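Cemari Community Help
Home and Desk > Cables and power

Where should an extension lead go on a small desk?

Asked in September by hollowayb
Viewed 1,788 times
2 answers

I've moved my desk into the corner of the bedroom and there is one double socket, which is behind the wardrobe side and a pain to get at. So everything on the desk runs off one extension lead. At the moment I need it for a lamp, a phone charger, a laptop and a small speaker, and sometimes a label printer.

I've tried it on the floor and it fills up with dust and I kick it. I've tried it hanging down the back of the desk on a hook, and then the heavier plugs work themselves out. My partner wants it in one of those cable boxes with a lid (the Zundine one, medium size) but the plug on the laptop charger is bulky and I don't think the lid would shut over it.

Is it all right just to have it on top of the desk? The desk is 1,000 mm wide so I don't want to lose too much of it. I'm also not sure which way round to lay it, as the cord end always seems to be in the wrong place. The desk is pushed against the wall on two sides and I can't drill into it.

Comment from pennyroyal: Which side is the wall socket on, left or right?
Comment from hollowayb: Left, low down, just behind the leg.

Answer from tomasz_b
Marked helpful by 2 people

I would get the Broltska tray that clamps under the back edge. No drilling. Had mine for a couple of years and it's fine. You need a gap of a few centimetres between desk and wall for the clamp, so you may have to pull the desk out.

The only trouble is getting at the switch. I leave mine on.

Comment from hollowayb: Thanks. I can't really pull it out, the door catches the corner.

Answer from Cameron Lowther
Accepted

Yes, on top is all right, and for a desk that can't be moved I think it is the easiest. Things to sort out first:

Find out the maximum load. It will be printed on the back or on a sticker by the cord. A lamp, a phone, a laptop and a small speaker together won't trouble an ordinary lead. Some label printers are heat printers but the desk ones don't draw much either. A fan heater is a different matter and should go straight into the wall.

Put the cord end nearest the wall socket. In your case that means the cord comes off the left, goes over the back corner and down the leg. If you do it the other way the cord has to double back along the whole length, and that is probably why it always seems wrong.

Push the strip right up against the back wall and stop it sliding with two strips of removable adhesive. I used Mallet pads, which have come off cleanly so far. You'll lose a band along the back that wasn't much use anyway.

Big plugs go at the ends. If the laptop charger has a block on the plug, give it the last outlet and let it overhang. Put it in the middle and you'll lose the outlet next to it. I'd skip the lidded box for the reason you gave, and also chargers get warm and are better with some air.

The other thing to watch with a lead kept on the desk is that it turns into a shelf. It's a flat white thing at a handy height and boxes end up on it. Mine has a black adapter sitting down near the cord, and then a green box sitting on the strip just past it, so most of the upper middle is covered. The box also goes right up to the switch at the far end. Nothing terrible will come of it, but I have to shift the box to see what is underneath, and you don't want things piled against a charger. If you have the room, keep a tin or small tray beside the lead for whatever lands there.
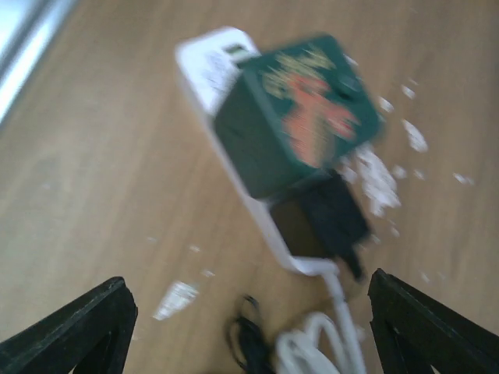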